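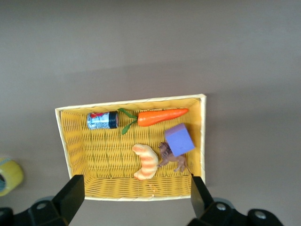 What Is a Business Award?

Home | Money | Work | Long Ago | Games

Maybe you got a medal once for running fast, or a paper star for good reading. Grown-ups get prizes too, and some of them are for companies. A prize like this is called a business award.

Who can win?

A company can win, or one person who leads it. Let us take a small company called Lill, which makes raincoats in the town of Zondetberg. Lill has 50 workers. One year it sold 1110 raincoats and it also taught two young people how to sew. The people who run the town award liked this very much.

Who chooses?

A group of people called judges. They read letters from the companies and ask questions. How do you treat your workers? Do you pay your bills on time? A judge must be fair, so a judge can not vote for the company of her own brother.

In Zondetberg up to 50 companies send a letter each year. The letters must come before the end of October.

Is it a new idea?

No. Workers and shop owners in Zondetberg had a club already in 1685. In such a club, called a guild, the members looked at each other's work and said if it was good enough. The best maker of shoes or bread got respect in the whole town — and more customers.

What do the winners get?

Usually a glass cup or a framed paper, and a lunch with speeches. The speeches can be long. Itis, a bakery that won last year, put its cup in the shop window next to the rolls.

Words to know

Customer: a person who buys something.
Guild: an old kind of club for people with the same job.
Judge: a person who helps to choose the winner.

14 shares | 2 comments

© Stimivlow Kids Pages | Contact | Back to top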